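Catégorie : Journal | Apprendre le français

12 juillet 2022

Troisième semaine avec le levain, et ce matin enfin un pain que je peux montrer aux voisins.

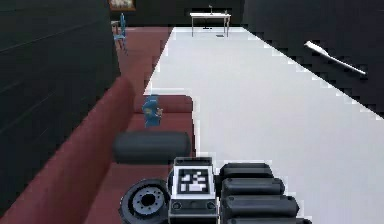

J'avais commencé le soir, après le travail, avec la farine Grandelico que j'ai achetée au marché. Le sac dit « farine de caractère », je ne sais pas encore ce que cela veut dire pour une farine. Elle boit beaucoup d'eau. La semaine passée j'ai mis trop peu et la pâte était dure comme de l'argile, alors cette fois j'ai pesé tout, aussi le sel, et j'ai écrit les chiffres dans le cahier : pâte totale 1184 grammes, repos de 60 minutes entre les deux premiers pliages. Puis j'ai laissé la pâte dans le frigo jusqu'au matin.

Madame Çetinkaya, du deuxième étage, m'a donné son levain en juin. Elle le nourrit le matin, moi je le nourris le soir, et elle trouve que c'est une erreur. Elle me l'a répété hier dans l'escalier – très gentiment, mais deux fois. Je lui ai porté un quart du pain avant midi. Elle a senti la croûte, elle a appuyé sur la mie avec le pouce, et elle a dit « il y a du progrès ». J'ai demandé si c'était un compliment. Elle a dit que c'était une constatation. J'ai cherché le mot dans le dictionnaire.

Le fond était encore un peu trop foncé. Tyson m'écrit qu'il faut mettre une deuxième plaque en dessous, il fait comme ça depuis qu'il a son nouveau four. Je vais essayer samedi, avec un peu de seigle.

Mots nouveaux de la journée : la grigne, le pâton, bouler, une constatation. « Pâton » me plaît beaucoup. Je croyais d'abord que c'était une faute pour « bâton » et j'ai corrigé dans ma recette, donc pendant dix jours j'ai façonné des bâtons.

Ce soir il fait trop chaud pour rallumer le four. Soupe froide de concombre, le reste du pain, et je dois rappeler ma sœur pour les billets du mois d'août – elle veut savoir si j'arrive avec le levain dans la valise. Je pense que oui, dans un petit bocal.

3 commentaires | 109 partages

Contact – Retour en haut de page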